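Clumbridge Community Lending Shelf
Progress report to the Lui Fund, second half-year, to the end of May
Prepared by Pin-yu Liao, project lead

Where we are

You gave us money to run a library of things: a place where people in Clumbridge can borrow a carpet cleaner, a pressure canner or a tile saw for a week and then bring it back. I am pleased to report that most of them bring it back.

At the end of May we had 595 members, against the 500 we promised you in the application. Loans passed 2,000 in the same month. Both figures come out of the booking system, which has been behaving itself since Chi-keung Yeh rebuilt the export. The spring numbers I sent you by email were wrong in our favor, and I would ask you to delete them.

Membership

We expected members to come mostly from the apartments near the old mill, where storage is tight. They came instead from the streets with garages, where people already own a great deal and want to borrow the rest. Lok-yiu Man has spent much of the spring working on this. She ran sign-up tables at the Udthorpe bus station and outside the laundromat on Mill Street, and got the forms cut from four pages to one. The page we lost that I miss least asked applicants to describe their relationship to tools.

The share of members who rent their homes is going up, slowly. We will have a proper breakdown in the next report. We did not ask about housing on the first form, despite having asked about nearly everything else.

What gets borrowed

The carpet cleaner is booked through to the end of summer. We own one, and it has become a local celebrity. The pressure washer comes next, then the folding tables, then the sewing machines. The long ladder goes out more than I would like, given where people in Clumbridge seem to put their ladders.

At the other end of the list sit the fondue sets. These were donated with real warmth and have yet to be lent. We have also not found a borrower for the bread slicer, a machine so heavy that two people have reserved it, come in, lifted one end and gone home with a waffle iron.

Our guess in the application was that power tools would make up most of the loans. In practice people want things for cleaning and for feeding large numbers of relatives. We have moved part of the purchasing line accordingly, within the limits in your grant letter, and Yuk-lan Lui has the revised schedule on file.

Premises

The shelf still lives in the storeroom at the Sarnitz Building, on the terms we reported last time. The lease on the storeroom runs to the end of your grant period. We have use of the shared rooms on the same floor for inductions and the monthly repair evening, as long as we book ahead and put things back. Electricity is included. Shelving is not, and the line for it in the budget is now fully spent.

The repair evening outgrew the storeroom by its second month. People arrive with a toaster and stay to watch someone else's toaster, and there was no longer room to open a door.

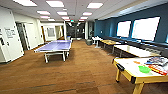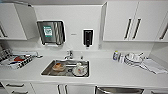 Shared rooms, Sarnitz Building: recreation room (first picture) and kitchenette (second picture).

Damage, loss and lateness

Late returns are our most regular problem. We charge no fines, as agreed with you at the start, and rely on reminder messages. The first version of the reminder was friendly and had no effect at all. The second version, drafted by Pin-yu Hsu, mentions that another member is waiting and gives the item's name. It works noticeably better. I am told by several members that it makes them feel terrible.

Losses remain low. A cordless drill went to a new home in another state along with the member who borrowed it, and he has since mailed it back, without the charger. A tent came back as most of a tent. One pair of hedge trimmers met an extension cord, with no injury to anybody and a short, loud end for the cord. We now cover cords in the induction.

The insurance claim on the wet saw is still open. The insurer has asked for a photograph of the saw before it was damaged, and we have explained that we did not know at that point that we would need one. Pin-yu Hsu is photographing the rest of the inventory this month.

Staffing

Chi-keung Yeh has moved from temporary to permanent hours, paid from the salary line as planned. Lok-yiu Man continues on outreach until the end of the grant. My own hours on paper are unchanged.

Training went ahead for everyone who handles electrical items. The course was held in Udthorpe, lasted a full day and included lunch, or at any rate a break at the time when lunch would have been.

Money

Spending is slightly under budget overall. We are under on publicity, where the bus station tables cost us very little, and over on maintenance, where the carpet cleaner cost us a new pump. Membership fees came in above forecast, in line with the higher numbers. The full table is attached as a separate sheet, with the corrected spring column.

We would like to carry the publicity underspend into maintenance. If you need a formal request for this, please treat the previous sentence as one, or tell me which form you prefer and I will fill it in.

Next six months

A second carpet cleaner is at the top of the list. After that we want to open on one more evening a week, trial a pickup point in Udthorpe, and finish the inventory photographs. We also plan a short survey of lapsed members, to find out whether they left unhappy or simply finished cleaning their carpets.

The fondue sets will be promoted in the fall newsletter. If that fails we would like your view on whether items bought by nobody's grant can be given away.

Attached: budget table, revised purchasing schedule, induction checklist.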